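Posted in December, 4:10 pm
By the Bretell Leasing Office

To all residents and applicants on the Bretell list:

Several of you have written about the renewal terms for the coming year. The message below reached the list this morning, and the office is answering it here so that everyone receives the same information.

> The notice says renewals must be returned within 23 days, but the
> copy in my mailbox had no return date on it. Does the period run
> from the date of the letter or from delivery? Also, is the $300
> storage deposit due again if we keep the same unit?

The period runs from the date of delivery. Residents whose copy carried no return date will not be charged a late fee, and a corrected notice will be sent by Jansen, our managing agent. The storage deposit is not due again — it carries over with the lease, provided the storage unit does not change.
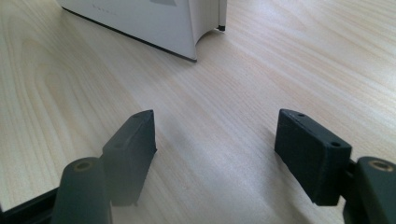
Putero wrote that the same question had come up at the Skistton building last year, and asked whether residents who move to a different floor would keep their present storage unit. They will, unless they request another one in writing.

Please note that a renewal is complete only when the office holds all 3 signed pages. Initials are required on the pet rider even if you have no pets. Forms may be left in the lobby drop box or sent by reply to the leasing office, but please do not send them to the full list, as they contain account details.

Roommates who are being added to a lease must file a separate application. The present lease remains in force while that application is under review.

Bretell Leasing Office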